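Questions I get about my dream journaling circle

I'm Anong Sitthichai, and I've run the Pollmont dream circle out of my front room since February. Here's what people keep emailing me about.

Do I need to remember my dreams every night?

Goodness, no. I went 23 days without a scrap last winter and still filled pages. Write down the mood you woke up in, or a colour, or the song stuck in your head. It all counts! 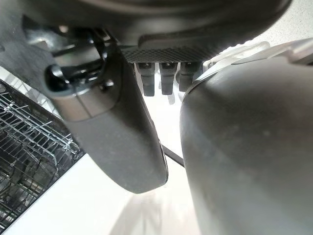
What sort of notebook should I get?

Any old one. Mine is a Semine with 129 pages and a coffee ring on the cover (I love it to bits). Unlined paper is nice if you like to draw.

Can I look symbols up in a dream dictionary?

You can, and I own a few, but I'd leave them shut until you've written your own guess first. A snake means one thing to me and something else to my neighbour who breeds them.
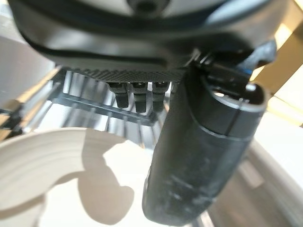 Symbols grow on you slowly, and the plain ones are often the best. I ask newcomers to pick a shape and jot down whatever it brings up, without fussing over it. Take that dark curve with the three little black tabs in a row underneath - I'd put down teeth, then piano keys, then my grandmother's hallway. Your list will be nothing like mine, and I'd keep both.

Do you do one-on-one readings?

I do, on Thursday evenings, for an hour. Bring one dream, preferably a recent one, and a cup of something warm.
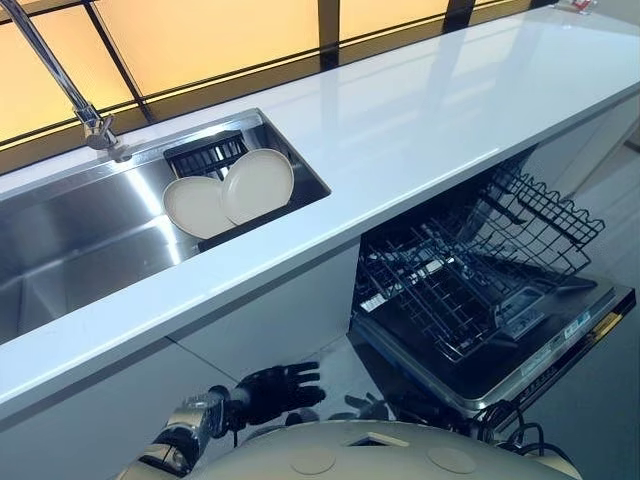 How many people come to the circle?

Seven is my limit, so everyone gets a turn to read. If we're full I'll put you on the list for the next round, which starts on 12th July.

What if I have the same nightmare over and over?

Tell us as much or as little as you like. If it's wrecking your sleep, please see your doctor as well - I'm a hobbyist with a lot of notebooks.

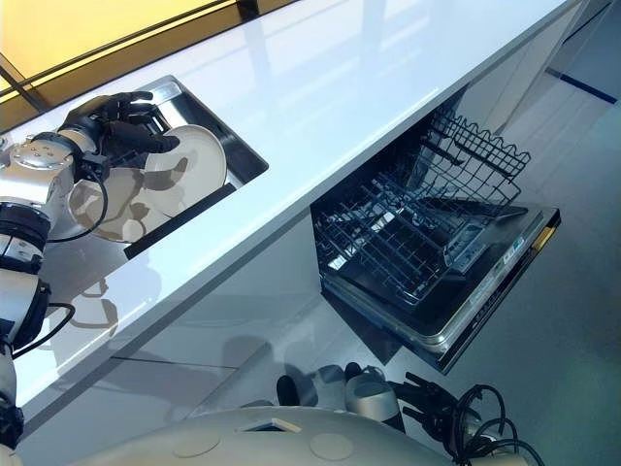
Can I bring a friend?

Please do! Just let me know beforehand so I can put out another cushion.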